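Preltudex Chess Gallery
Boards in Use: Walnut and Maple

I have read a lot of catalog copy about chessboards and believe very little of it. A board is a flat thing with squares on it. The Mondska catalog disagrees, at length, and tells me that walnut "steadies the eye" and that a player on a good board sees further. I play at Hiebert Hall in Praston on whatever is left in the cupboard, and I have hung pieces on every surface they own, including the nice one.

Still, walnut and maple is a combination people keep asking this gallery for, so walnut and maple is what goes on this page. I would only suggest a few doubts before you spend money on it.

The first doubt is the price. A full-size Mondska board was listed at $1252 when I checked in June, without pieces. The same catalog has one at $1000 with a plainer edge. I spent a while looking for the other $252 and couldn't find it. Perhaps it is in the corners. I was told the difference would be obvious in person, and I have now seen both in person.

The second is contrast. Pale maple under light pieces and dark walnut under dark pieces look handsome in a shop window, with every man on his starting square and a lamp over the whole thing. Play for two hours on one in a hall with tired ceiling lights and see how you feel about a dark bishop on a dark square. Green and buff vinyl is ugly and I have never lost track of anything on it. Owners of wooden boards write in to say you get used to it. You also get used to a short leg on a table.

The third is coordinates, and here I will get letters. Makers leave them off the better boards on the theory that a serious player doesn't need them. Serious players at Praston write down wrong moves all evening — I have the scoresheets. A strip of paper and a marker fixes this for nothing, and I trust it more than inlay, which you can't correct when somebody gets it wrong. Collectors hate it. Collectors, in my experience, have very clean boards.

As for the frame around the squares, I go back and forth. It gives captured pieces somewhere to be knocked off. A wide one looks expensive, and I suspect that is its main job.

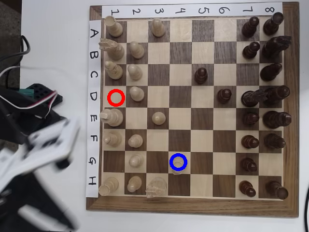

Page 39

Walnut frame, maple and walnut squares, and my favorite kind of coordinates: black marker on white paper. Numbers 1 to 8 go across the top and letters A to H go down the left side, so White's army is on the left and Black's on the right. If you learned your openings from White's chair, give yourself a minute.

The light king is on E1, but there is no queen beside him. D1 is empty, with a red ring on it, and a blue ring sits on G4 around a faint light piece. I read that as a queen trip, D1 to G4, and the diagonal is open for it now that the pawn stands on E3. I don't think much of the idea. Black's knight on D7 can hop to F6 or E5 and hit G4 either way, and once it leaves D7 the bishop on C8 is looking down the same line.

White also has a pawn on A3 and a knight on H3. Somebody will tell me this is a system. Black, with pawns on C5 and D6 and the other knight still at home on B8, has no reason to panic.

On the wood itself: the light men stand out well enough against the walnut squares. I am less convinced by the dark men on the same squares, see above, and no, the white tabletop doesn't change my mind.

Corrections about the chess are welcome. Corrections about the $252 should come with a photograph of the corners.

Next in Boards in Use: vinyl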